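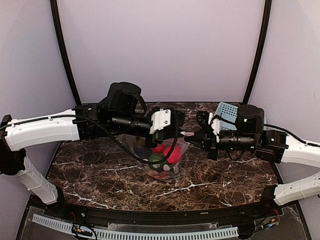 How long do you let sourdough rise in a cold kitchen?

Until it's grown by half, however long that takes. Mine needed most of Tuesday.

lgarside
Same – I quit watching the clock in December. 300 grams of water, 3 hours on the counter, then into the fridge overnight.

beryl_o
3 hours is way too short in my house! I'd get a brick. Mine goes closer to 18 and it's lovely (a bit sour, but we like it).

lgarside
18 on the counter?? Mine would be soup, Beryl.

anitha.n
Depends on your starter, you two. What flour are you feeding it?

beryl_o
Plain old rye. Kitchen's freezing though – I bake in a sweater.

jwhiteley
I'm with Beryl. Go slow and skip the fridge.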